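Why Does My Ice Cream Melt? (And Other Drippy Questions)

I once lost an entire ice cream bar on the walk from the corner store to my front steps. It was a short walk! I was eight, it was August, and I had stopped to look at a cat. By the time the cat got bored with me there was chocolate on my wrist, chocolate on my sock, and one sad lump sliding down the stick. I was so mad at that cat.

But the cat didn't do it. Heat did. So let's talk about heat, where it goes, and what it does to your snacks when you aren't looking.

What is melting, anyway?

Everything you can touch is made of teeny tiny bits called molecules. They're so small that you can't see one even with a really good magnifying glass (I tried, with a really good magnifying glass).

In something solid, like an ice cube, the molecules are stuck in their places. Think of kids sitting in rows at a school assembly. They can wiggle in their seats -- and they do, all the time -- but they can't get up and wander off.

Now warm the ice cube up. Heat makes molecules wiggle harder. And harder. At some point they're wiggling so much that they slip out of their seats and start sliding past each other. The rows are gone. Now it's like the hallway when the bell rings, everybody bumping along and going wherever there's room. When molecules do that, we call it a liquid, and when a solid turns into a liquid we call it melting.

For plain water ice it happens at 32 degrees Fahrenheit, or 0 degrees Celsius if you like round numbers.

Heat only goes one way

Okay, big secret coming up. Cold doesn't get into things.

I know! It feels like it does. You open the freezer and you'd swear the cold jumps out and grabs your nose. What's really going on is that your nose is warm, the freezer air is cold, and heat is leaving your nose. Left alone, heat travels from the warmer thing to the colder thing. It never turns around by itself and goes back.

So when you hold an ice pop, your hand is giving heat to the pop. The air is giving it heat too. So is the sidewalk, a little, and the Sun, a lot. Everybody's being generous, and the poor ice pop just has to take it.

A freezer is a machine for taking heat out of food and dumping it somewhere else. Feel the air near the back or the bottom of your fridge sometime (ask a grown-up which part is okay to go near). It's often a bit warm back there, and some of that warmth came out of your peas. 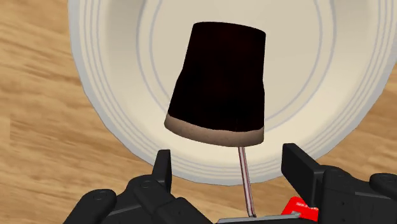

Ice cream and frozen desserts are trickier than plain ice. They've got water in them, sure, but they can also have sugar and fat and bubbles of air all mixed together, and sugar makes it harder for water to freeze. A sweet frozen dessert starts going soft while it's still colder than an ice cube needs to be. It doesn't all go at once, either. The outside gets the heat first, so the outside goes first, and the drips head down toward whatever's underneath. If you've got a dark brown bar on a thin stick, a wide white bowl under it is a pretty smart idea. If I'd carried a bowl to the corner store, my sock would've been fine.

Then there's chocolate, which has its own rules. Most chocolate melts a little below the temperature of the inside of your mouth. So it stays crunchy in your fingers for a moment and then goes all smooth on your tongue. It's one of my favorite facts, and I like to test it often.

The three roads heat can take

Heat has three ways of getting from one place to another. They have fancy names, and I'm going to tell you the names, so you can say them at dinner.

Conduction. Heat moves by touching. The wiggly molecules in the warm thing bump the slower ones in the cold thing, and those bump their neighbors, and on it goes down the line. Your tongue on an ice pop is conduction. Bare feet on hot sand is conduction too, and also it's ouch.

Convection. Heat gets a ride on something that flows, like air or water. Warm air floats up, cooler air slides in underneath, and the whole thing goes around and around. Wind speeds it up. On a warm day a breeze feels nice to you, but your ice cream hates it! Every puff brings a fresh load of warm air to its door.

Radiation. Heat travels as light, including some kinds of light our eyes can't see. It doesn't need to touch anything, and it doesn't even need air. It's how warmth gets here from the Sun, straight through empty space. When the Sun is high in a clear sky, every square meter of ground facing it (picture a big card table) catches around 1000 watts of sunshine. A toaster uses something close to that. So if you eat your ice cream in the Sun, well, picture a toaster pointed at your picnic.

Why the dark T-shirt is a bad idea

Colors matter for the third road. Dark things soak up more light and light things bounce more of it away. You can feel it on a sunny day if you put one hand on a black car and the other on a white one (quickly, and not in the middle of summer, please).

It works for desserts, too. Leave a chocolate bar and a vanilla bar in strong sunshine and the chocolate one is catching more of the light. That doesn't always mean it melts first. The recipes are different, and one might be fatter, or come out of a colder part of the freezer. Real life is messy like that. A good scientist would try it again and again, changing just one thing each time.

My science teacher, Mr. Sugiyama, was like that. His first name was Yoshinori, which we found out from a package on his desk and talked about for a week. He'd never just tell us an answer. He'd say "How would you check?" and then go and sharpen pencils while we argued. My friend Daichi Kobori and I spent a whole February recess trying to melt snowballs with different colored mittens on top. We learned a bit about color. We learned a lot about cold hands.

Hot things cool down the same way

So far we've been looking at cold things warming up, but all three roads work for hot things too. Cocoa in a mug gives heat to the mug by touching it. The mug gives heat to the table. Air carries some away from the top, and a bit leaves as invisible light.

There's one more thing going on with a hot drink. The fastest, wiggliest molecules at the top can escape right into the air! We call it evaporation. When the fastest ones leave, the ones left behind are slower on average, and slower means cooler. When you blow on cocoa, you're pushing that damp warm air out of the way so more of the speedy ones can get out.

A lid stops a lot of them, so a cup with a lid stays hot longer. Shape does its bit as well. Pour your cocoa into a wide bowl and it has a great big top for heat to leave from. In a small cup the top is little, and the drink keeps its heat better. Put a squat dark cup next to a bowl and you've got both shapes ready to compare.

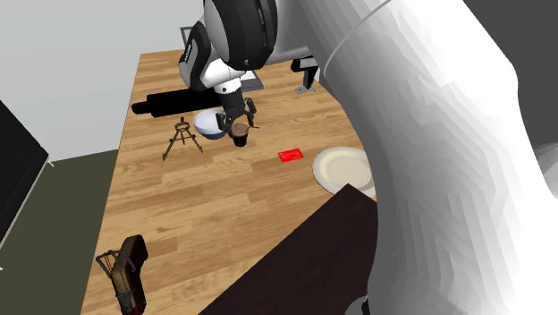 Try it: the ice cube race

You'll need six ice cubes that are as close to the same size as you can get, and six small plates that match. You'll also want a clock.

1. Put one cube on each plate. Be quick.

2. Leave the first plate alone on the kitchen counter. You need one that nothing special happens to, so you can compare the rest with it. Scientists call it the control.

3. Wrap the second cube in a wool sock. A clean one!

4. Wrap the third cube in kitchen foil.

5. Put the fourth plate on a sunny windowsill.

6. Fan the fifth one with a piece of cardboard. Get a brother or sister to take turns, your arm will get tired.

7. Sprinkle a spoonful of salt on the last cube.

8. Before you go any further, write down which one you think will melt first and which will melt last. No changing it later.

9. Look every ten minutes and write down what you see. When you unwrap the sock and the foil, peek fast and wrap them up again.

The sock surprises a lot of kids. Lots of people guess it'll make the ice melt faster, and I sure did. Socks are warm, right? But a sock doesn't make any heat. It only slows heat down. On your foot it keeps your heat from getting out. Around an ice cube it keeps the room's heat from getting in. Same sock!

The salty one is sneaky. Salt gets in the way when water molecules try to sit back down in their rows, so salty water needs to be colder than 32 degrees to freeze. It's also why trucks spread salt on icy roads.

Questions kids have asked me

Why do my fingers stick to a really cold ice pop?

Your skin is a tiny bit damp. When something very cold touches it, that dampness can freeze into a thin layer of ice, and the ice works like glue. If it ever happens, don't yank. Run a little cool water over the spot and wait.

Why does ice cream get crunchy when you melt it and freeze it again?

The ice in good ice cream is in crystals so small your tongue can't feel them. Ice cream makers freeze it fast and stir it the whole time to keep the crystals little. In your freezer it freezes slowly, with no stirring, and the crystals have time to grow. Some of the air bubbles pop, too. It's safest not to refreeze ice cream that has melted all the way, so if it's only gone a little soft, eat it or get it back in the freezer fast.

Why does a wooden spoon feel warmer than a metal one?

Leave both in a drawer overnight and they'll be the same temperature, promise. Metal is a great big fast road for heat, so it pulls the warmth out of your fingers in a hurry. Wood is a slow, bumpy road. Your fingers can't really measure temperature, they mostly notice how fast heat is leaving.

Could you make an ice cream that never melts?

People have made some that hold their shape for a surprisingly long time, by adding things that hang on to the water. They still warm up, though. They just don't drip as much. I'm not sure I'd want one. I like the part where you have to hurry.

Words to keep

Molecule: a very tiny bit of stuff, made of even tinier bits called atoms.

Conduction: heat moving by touch.

Convection: heat carried along by moving air or liquid.

Radiation: heat traveling as light.

Evaporation: liquid turning into gas and drifting off.

Control: the plate you leave alone. Don't let anybody eat it.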